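**Mallet** is a two-armed robot workcell built in a shared workshop in Plornden for taking apart discarded desktop computers. It was assembled by members of the Dindallow workshop and is used mainly on office towers, which are stripped for drives, memory and power supplies. The control software is called Pruveo and was written for the project.

## Layout

The cell is built on a worktable of slatted aluminum. Two silver arms share the space, and computers are laid on their side with the panel off, so that the motherboard faces up. A gray 3D-printed fixture plate with a tall post, brackets and low blocks sits on the left side of the table. The plate was printed in the workshop and went through several versions before the July rebuild. Brackets between the arms and their end tools are gray metal, with the cables run on the outside.

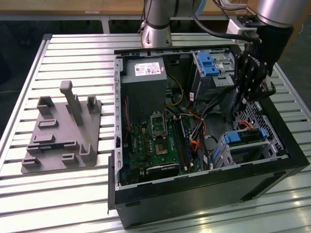
**Corentin Guillot**
*Article author and workshop member, Dindallow*
July 7, 2018

## End tools

One arm can carry a black multi-fingered hand, used for reaching down beside drive cages and for moving wiring out of the way. The other tool is a black gripper made from flat plates and linkages, held together with hex-socket bolts. It is stronger than the hand but much wider, and it has to enter the case at an angle to avoid the memory slots.

The gripper runs from a separate 36-watt supply. Early versions shared a supply with the arm controller, which reset whenever the fingers closed hard on a part. The linkage bolts work loose in use and are checked every 200 cycles.

## Software

Pruveo stores each job as a list of positions and grip settings. Positions are taught by hand: a member moves the arm to a point and saves it under a name. A full teardown job for one tower model takes 96 saved positions. Jobs for different models are kept in separate files, and a job cannot be reused on another case unless the drive bays are in the same place.

The first working release was build 3706. It added a pause command between steps, which earlier builds lacked.

## Drive removal

Drives are the hardest parts to reach. In the towers used for most of the testing, the cage has blue plastic latches, and wiring crosses the case close to it. The usual order is to clear the wires, free the data cable, press the latch and pull the drive. Members work beside the cell during this stage and handle small parts themselves. 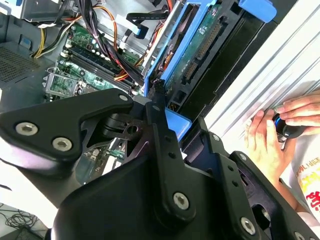 *The plate gripper at the blue drive cage, with the drive still mounted.*

## Limitations

Mallet does not remove screws. Side panels and any screwed-in cards are taken care of at a bench beforehand. Cable connectors with a locking tab are also left to a person, as neither tool can squeeze the tab and pull at the same time.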